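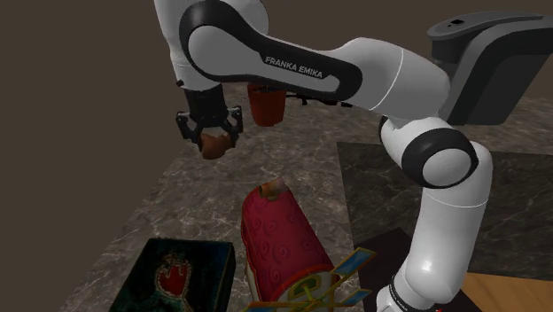

Home | Notebook | Bench log | Parts | Log in

January 5, 2020

Chore tests, simulated kitchen counter, Panda arm. Back at it after the break with the same question as before: can the thing clear a counter yet? Short answer is no. Longer answer below, mostly so I stop rerunning the same config.

Clutter comes from Drevau's prop set, which explains the taste. Whoever built it thinks people keep a crimson chest next to the flowerpot. My own counter is worse, so no complaint filed.

Ran 500 episodes overnight on the Ilenby planner. One object to pick up, one place to put it, everything else to be left alone. 400 ended with the object in the gripper at some point. "At some point" is doing a lot of work there. Of those, far fewer ended with it set down anywhere a person would call put away. The planner's favorite trick is to carry the object beautifully to the goal and then hover, like a guest who can't find the coaster.

Things to fix:
- Release height. Still dropping from up to 17 cm. Fine for a sponge. Try 5.
- Elbow clearance. The fingers get all the collision checking and the elbow swings like it's alone in the building.
- Friction on the marble. Stuff slides as if the counter was buttered. Chisholm numbers look better, copy those over.
- Scoring script counts a knocked-over pot as "relocated." Technically true. Change it.

Turura wants a dish-loading demo by April. I wrote back that we're currently negotiating with one object at a time. No answer so far.

Did the lab mugs by hand after lunch. Four minutes, no planner, one chip.

Next run: new release height, old seed, elbow padded in the collision model. Leave the lighting alone.

3 comments | 2 shares

We use cookies to remember your login. Accept | Settings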